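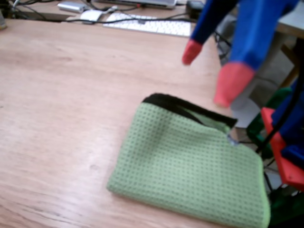
Ticket: Second arm and spare parts for the towel folding bench, budget request
Opened: 2 October 2020
Status: Open, waiting on quote
Project: Talia
Queue: Equipment and purchasing

Original request

We need to settle what gets bought for the Talia bench before the next order goes to Hassanpour. The budget line has 2,304 dollars left in it. The first draft of the order put nearly all of that into a second arm. After going through the August log I don't think that is the right way to spend it yet, so I'm putting the problems here with what each one would cost to fix.

Issue 1: Fingertips

The pads wear out on cloth work faster than we planned. We budgeted one set per quarter and used 3 sets in August. Waffle weave towels are the worst for this. The thin dish cloths barely mark the pads.

Tried: softer pads from Ument. Better hold, shorter life.
Tried: lower grip force. Pads last longer, but the towel slips on the lift.
Proposed: buy 18 sets at the pack price and keep them in the bench drawer. Ument will not hold the price past the end of the quarter.

Issue 2: Working area

A bath towel doesn't fit flat on the table we have. The hand towels do, if they are started well back from the edge. When a corner goes over the side, the next grasp is planned from a shape the software doesn't know, and someone has to stop the run and reset the cloth. 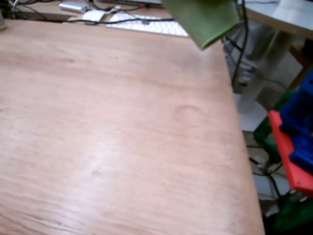

Green cloth held over the bench, keyboard and mouse on the desk behind.

The desk behind can't be used as extra surface. It has the laptop and its cables on it. A wider top from Stonesum would fit the floor space, but only if the gray table is moved. I have asked for a price with and without delivery.

Issue 3: Picking up hems

Most of the stopped runs in the log are marked "hem." The dark edge and the light body of the towel behave differently in the grip, and the fabric bunches between the fingers.
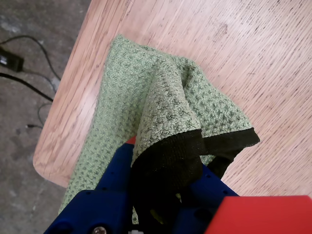

Lifted fold and black hem at the gripper.

Tried: approaching from the side. Small improvement.
Tried: slower close. No change we could measure.
Proposed: nothing to buy for this one. A second arm would help with spreading the cloth afterward, but it would not fix the first grasp. This is the main reason I want to move the arm to next year's budget.

Reply from purchasing

Please confirm whether the fingertip packs count as consumables or parts. Consumables can go through without a second quote if the order is under 1,000 dollars. The table top needs a second quote either way.

Update

Consumables. The pack order comes in under the limit, so please send it ahead of the rest.

I would also like to add a small amount for test materials. We have been working with whatever towels and cord were on hand, and the results are hard to compare from one week to the next.

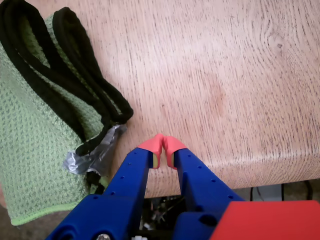 A fixed set would be two sizes of towel, one plain cloth and a few lengths of cord with the ends finished the same way. Any household supplier is fine. Please order everything twice so there is an unused set to check against.

Still open

Stonesum price for the wider top, with delivery.
Second quote for the same top.
Hassanpour to say how long the current price on the arm is good for. If they can hold it until the new budget starts, close this ticket and open a new one for the arm alone.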